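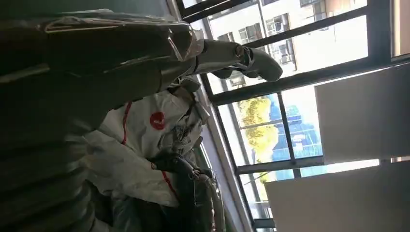
Rochelle Doucet started her equipment plan for the Clillport shop with the covers. "The arm is one line on the quote," she said. "Then you get sleeves, film, gloves and coveralls, and those come back every month."

Her first budget allowed for 200 disposable coveralls a year. By November the shop had gone through 261, and she has put 270 in the new plan.

Miroslava Rusnák, who handles purchasing at Skovbridge, asked her for spare gripper fingers too - they had been left out of the first order. "I'd sooner have them on a shelf than wait on freight," Rusnák said.

A second arm is on hold. Doucet has a quote from Montoya with a service contract of 5 years, and she wants the price of the contract split out before she signs. "Send me two numbers and I'll answer that week," she said.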